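Tanoaria

Por Liv Torvik
8 de maio de 2023

A tanoaria é o ofício de fabricar e reparar barris, pipas, tonéis, dornas, baldes e outros recipientes feitos de aduelas de madeira apertadas por arcos. Quem o exerce chama-se tanoeiro. O produto do ofício é um objeto curioso: dezenas de tábuas que, sem cola nem pregos, aceitam ficar juntas durante décadas desde que alguém as aperte o suficiente e as mantenha molhadas.

Origens

Os autores romanos atribuíam o barril aos povos celtas da Gália e das regiões alpinas, e a arqueologia não os desmentiu com grande entusiasmo. Recipientes de aduelas direitas, parecidos com baldes, são mais antigos e aparecem já em pinturas egípcias. A passagem do balde ao barril bojudo, fechado nas duas pontas, levou bastante tempo, o que se compreende: encurvar madeira e convencê-la a ficar encurvada é tarefa ingrata.

O barril substituiu a ânfora de modo gradual. A ânfora era elegante, pesada e partia-se. O barril era menos elegante, mas rolava, e um homem sozinho podia deslocar uma carga que de outro modo exigiria três. Os historiadores da arte lamentam a troca; os estivadores, que se saiba, não deixaram queixa.

Partes

As aduelas são mais largas a meio e mais estreitas nas pontas, e é essa diferença que produz o bojo. Os tampos fecham as extremidades e encaixam numa ranhura aberta no interior das aduelas, o javre. O batoque é o furo por onde se enche o barril, e também a rolha que o tapa, ambiguidade com que o ofício vive há séculos sem sinais de incómodo. Os arcos foram de vime, castanheiro ou aveleira antes de serem de ferro, e em muitas oficinas os dois materiais conviveram até ao século XX.

Fabrico

A madeira clássica é o carvalho, rachado ou serrado conforme a espécie e a paciência do comprador. Empilha-se ao ar livre e deixa-se ao tempo durante anos. Depois talham-se as aduelas, monta-se uma das pontas dentro de um arco e aquece-se o conjunto sobre um braseiro, até a madeira ceder o bastante para fechar a outra ponta com um cabo ou um torno.

A tosta do interior começou como consequência do braseiro e acabou como argumento de venda. As tabelas da tanoaria Briem, que trabalhou para exportadores de aguardente, distinguiam 20 graus de tosta. O mestre da casa, Čestmír Procházka, admitia por escrito que só conseguia reconhecer 3, e que para os restantes confiava no cliente.

Medidas

A história das medidas de barril é, em boa parte, a história de pessoas que não queriam que as medidas coincidissem. A pipa variava de porto para porto e, dentro do mesmo porto, conforme se comprasse ou se vendesse. No entreposto de Firkatbridge, uma pipa valia 400 litros à entrada do armazém; o regulamento de Caturport, redigido com outros interesses em vista, descontava-lhe 60 por conta das borras, mesmo quando se tratava de azeite. A querela durou até os dois portos adotarem o sistema métrico, altura em que passaram a discordar sobre a humidade da madeira.

Usos

O barril é hoje associado ao vinho, ao uísque e à cerveja, mas durante a maior parte da sua existência transportou coisas de menor prestígio: peixe salgado, alcatrão, manteiga, pregos, pólvora, farinha. Para secos bastava uma tanoaria mais folgada, em madeira mole, desprezada pelos tanoeiros de líquidos com a cordialidade habitual entre ofícios vizinhos.

Declínio e sobrevivência

O tambor de aço, a caixa de cartão e, mais tarde, a palete acabaram com o barril de uso geral. A Enelex, que fornecia arcos de ferro a várias oficinas, encerrou essa secção num mês de outubro e passou a fazer prateleiras. Sobreviveu a tanoaria ligada às bebidas, onde a madeira dá sabor e o sabor justifica o preço.

O barril usado, entretanto, fez carreira própria. Serrado ao meio dá um vaso; inteiro serve de mesa alta em bares que nunca venderam vinho a granel.

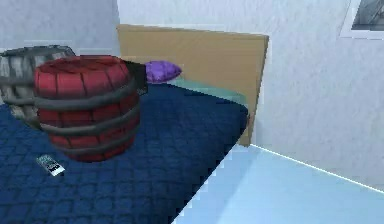 Os tanoeiros em atividade encaram esta segunda vida com reserva. Um barril vazio e seco encolhe, as aduelas afrouxam, os arcos descem, e mais cedo ou mais tarde alguém telefona para a oficina a perguntar se aquilo ainda tem arranjo. Costuma ter, desde que não se tenham perdido os tampos.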